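Short thread on the Griltadard outfall, as a few people have asked where things stand after Sunday.

Halport has applied to carry on discharging into the Wevness estuary for another three years. The consultation closes at the end of May.

369 people have objected so far. The last time this came up it was 2.

Maureen Gosling has put all the sampling results on one page, going back to the first permit. Read the ammonia figures before you write anything — they are the strongest part of the case. 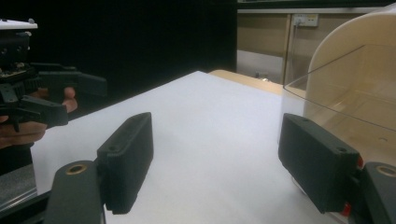
You don't need to be a scientist to object. Say where you live, how you use the water and what you want changed. 300 words is plenty.

Unathi Ndlovu is taking paper objections at Garside library until 5pm each day, for anyone who can't get on with the online form.

Please don't copy and paste a template. Identical letters get counted as one.

I'll post the hearing date when we have it.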